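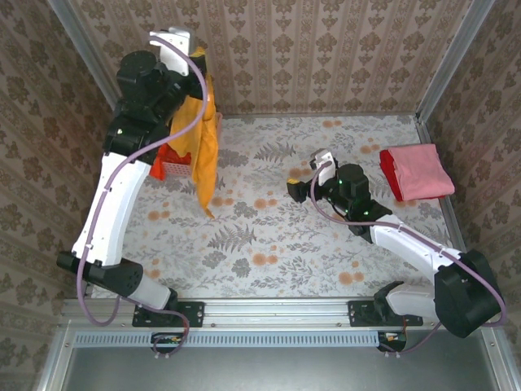 Le chiffon jaune orangé, côté bras gauche.

Carnet de bord d'octobre : trois escales et beaucoup de thé

Bon, je vous avais promis des nouvelles de la croisière d'automne, les voici, avec un peu de retard parce que j'ai ramené de là-haut un rhume monumental. J'ai embarqué à Plunon sur le Noiphan, un petit navire de 195 passagers, et je peux déjà vous dire que la taille change tout. Le deuxième soir, le barman connaissait mon thé (trop infusé, sans sucre) et je saluais la moitié du pont 5 par son prénom !

Plusieurs d'entre vous m'ont écrit pour savoir si ça bouge. Oui, ça bouge. La première nuit surtout, avec une houle de travers qui a fait valser mes chaussures d'un bout à l'autre de la cabine. Prenez vos comprimés avant le dîner et demandez une cabine au milieu, pas à l'avant comme moi.

Côté escales, ma préférée reste Zavov. On débarque en canot, par petits groupes, et on marche le long d'une plage de galets jusqu'à l'ancienne station de pêche. L'eau est d'un gris presque noir et il y avait des phoques à quelques mètres du ponton, pas dérangés pour deux sous. La compagnie demande de rester derrière les guides et de parler bas, et tout le monde a joué le jeu, sauf un monsieur et sa sonnerie de téléphone - un air d'accordéon, je l'ai encore dans la tête.

La deuxième escale m'a moins plu. Plovik est jolie, mais deux gros paquebots étaient à quai en même temps que nous : 3 585 personnes dans un village qui a une boulangerie et demie. J'ai fait la queue pour un café, j'ai renoncé, je suis remontée à bord. Si votre programme laisse le choix entre le matin et la fin de journée, prenez la sortie de 17 h, les autres bateaux sont repartis et la lumière est superbe sur le port.

La troisième, une baie sans village au fond du fjord, a été écourtée à cause du vent. Une heure à terre au lieu de trois, quelques grognements au dîner, mais j'étais plutôt contente de retrouver ma couverture.

Pour les questions pratiques : les pourboires sont compris, le wifi marche quand il en a envie, les bottes sont prêtées à bord (jusqu'au 46). Emportez par contre de vrais gants et un bonnet qui couvre les oreilles, la boutique n'avait plus que du taille enfant.

Le mois prochain je vous parle des cabines individuelles et de ce fameux supplément qui nous agace tous. Si vous avez négocié le vôtre, écrivez-moi, je prends tous les tuyaux !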